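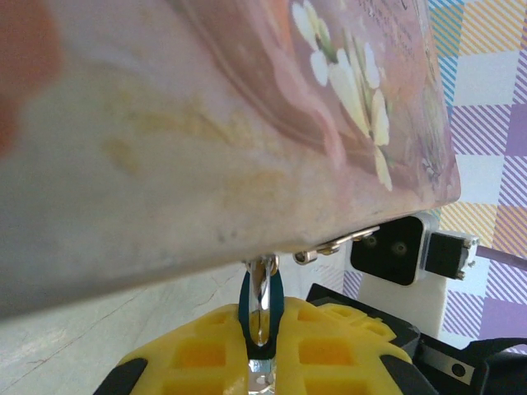
*6 min read · unrolled thread · 16 May 2020*

A thread on buying two robot arms with a budget meant for one and a half.

---

For anyone new: I look after equipment at Wellard. We do small-parts handling, which means boxes, lids, clasps, bags, anything a person opens with two fingers while thinking about lunch. I write the purchase requests. I also get to explain them.

---

Every quote for a robot arm has a big number on it. You will spend three weeks negotiating the big number. It will go down by the price of a decent office chair, you will feel like a shark, and then the finger pads will arrive on a separate invoice.

---

The yellow pads in that first photo are a consumable. I want this printed on a banner and hung over my desk. I had them filed under "arm, included," right next to "goodwill, included."

---

My first-year line for pads was zero. My second-year line for pads is $1302. Hatsue Matsuda, who signs these things, put a small question mark next to it in pencil. I have been looking at that question mark for two days.

---

The tin is the one with the flowers on the lid. It cost less than a sandwich, and it has eaten more planning time than anything else we own. It has a silver fitting with a ring hanging off it and a green rubber band through the ring, and a gripper has very firm opinions about all of those.

---

People ask why we don't test on proper engineered parts. We have some! They came in a foam case with a calibration sheet. But customers send us tins.

---

So, item one for anybody making a budget: a line for objects. Tins, pouches, bands, hooks, whatever your work is. Ours is called "misc. props" and it gets waved through every time because it sounds like a school play.

---

Item two is the table. Ours came second-hand and has hairlines all over the top. I asked for a new one. I got a plaid cloth. I've stopped asking, and I've grown fond of the cloth.

---

Now the second arm. Long version, sorry.

---

The original request was for one arm. One arm is a wonderful thing if the object agrees to hold still. A tin with a light little fitting on it doesn't agree to anything. You pinch the ring, you pull, and you have to ask yourself what exactly is holding the rest of the box.

---

The cheap answer is a clamp. I priced clamps and made a whole page about clamps. Nurhan Yurt read it and asked how many different tins we expected to see in a year, and I closed the laptop.

---

(A clamp that fits everything is called a hand. They sell those attached to arms.)

---

We had three quotes in the end. I'll keep the amounts to myself, because two of these people still send me a calendar every winter.

---

**Onishi.** Lovely arms, very quiet, and a quote so complete that it had a page for the crate. Pads, cables, mounts and screws all listed. Biggest number of the three by a distance. I now think it was also the most truthful one.

---

**Ritari.** Smallest number. It was small because the gripper was "sold separately," the mounting plate was "by request," and the controller was on a page I didn't get until I asked for it by name. By the time I'd added it all up, it was the middle number.

---

**Tosaveo.** They lease. You pay by the month and give it back at the end, like a cello. Fine idea for a lot of shops. Their contract wanted the fingers returned in "original condition," and I had already seen what a rubber band does to fingers.

---

I made a spreadsheet. It had 11 columns. I'm going to tell you which ones mattered, and you can have the others for free.

---

Column: **what wears out.** Ask each vendor for the list. If they say nothing wears out, ask for the spare parts catalog, and read the list off that.

---

Column: **how long for a replacement.** Price per pad is a number you can live with. Weeks per pad is a number that stops the project. We had an arm sit idle over a part the size of a matchbook, and idle arms don't show up on any invoice, so they're very hard to complain about.

---

Column: **cables.** Two arms do not need twice the cable. They need twice the cable plus whatever it takes to go the long way around each other. I bought the length on the drawing. The drawing was of two arms that never move.

---

Column: **who fixes it.** If the answer is "you can, with training," the training has a price. If the answer is "our engineer," so does the engineer's hotel.

---

Column: **what it sees with.** I was told the wrist camera was an accessory. From the head, the gripper itself can get between you and the thing you want to look at. So now I treat the wrist camera the way I treat the wheels on a car. Budget for it up front, and for the mount, and for the tiny screws, which are sold in packs that are never quite enough.

---

The column I was proudest of was "ease of integration," scored out of five. Every vendor got a four. That's the entire finding.

---

We bought two arms. I won't say from whom, but I did read the crate page with great pleasure.

---
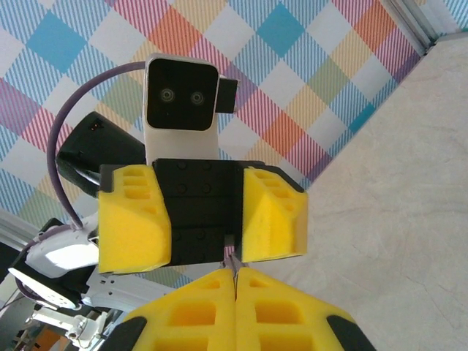 *2 min left*

Two grippers in the same bit of air, with the head looking on from behind. Please note how close they are. I'd like you to think about the deductible.

---

Which I didn't, in the request. Our insurance covered one machine hitting a thing. The wording on one machine hitting another machine, both ours, was a gray area, and the lady on the phone was kind about it in a way that made me nervous.

---

Add a line: **collision spares.** One finger pair per arm, on the shelf, before you start. Keep it apart from the wear line. They'll look like the same part to whoever approves it, and they are the same part, but one goes slowly and the other goes on a Tuesday-sort-of-day when you've got visitors.

---

Also add **floor space.** My plan had the footprint of two arms. It should have had the footprint of two arms reaching for the same tin, plus a human standing nearby with a hand on the stop button and a coffee somewhere sensible.

---

Also **light.** White housings bounce it around like you wouldn't believe. We're pricing blinds. Blinds, out of an automation budget! I've written "optical conditioning" on the form and I'm prepared to defend it.

---

Somebody always asks about payback. My first request had a payback chart. It was a very nice chart with a line going up, and I drew it with the ruler tool. Hatsue asked what the line was made of.

---

The new request has no chart. It has a list of jobs we'd like the arms to do, sorted by how annoying they are for people, and next to each one, what it would need in parts and hours. It's uglier and it got a longer meeting, which I'm choosing to take as a compliment.

---

Top of the list is small closures. Clasps, rings, loops, bands around things. Underneath that, lids. Then soft pouches, which I've asked to put off until September, when I will be a braver person.

---

On contingency: I had 15 percent in the draft. It came back with the 15 crossed out and a note asking what it was for. I wrote back that if I knew what it was for, it would be a line. Still waiting on that one.

---

If I could redo the first request, I'd do it backward. Start with the tin. What has to hold it, what has to pull, what has to see, what gets chewed up in the process. Then go shopping. I started with the arm because arms have brochures.

---

A few replies, rolled in here so I don't lose them:

---

Yes, you can print your own pads. We've tried. Put the printer, the material and somebody's afternoons in the budget and compare honestly with the vendor price. Ours came out close enough that we now argue about it for sport.

---

No, I wouldn't buy used arms for a first setup. Maybe for a third. You need to know what a healthy one sounds like before you go listening to somebody else's.

---

Yes, Nurhan is right that software should be its own request. She's said so since the beginning, I said it would slow things down, and it's now its own request.

---

Yes, leasing might be right for you. Read the return clause out loud to a colleague. If they laugh, ask for a change.

---

And to the person who asked where the tin is from: no idea, it was in the break room with nothing in it. Hatsue would like it noted that it is not on the asset register. I'm filling in the form for it now, and the form wants a serial number.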